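4. Getting your Nadida hub online

Take your time with this part, there's no rush at all!

1. Switch the modem off at the wall and put the kettle on while its lights go out.
2. Run your network cable from the modem to the Ethernet port, and press until you feel it click.
3. Power everything back up, then type 565 when the hub asks for its set-up code.

Note: older modems can be dreadfully slow to wake, so please be patient with yours.

Caution: never pull a cable out by its cord.

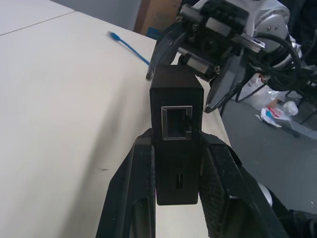
Senga Lamont writes that step 3 only worked for her once she'd turned the Wi-Fi off on her laptop.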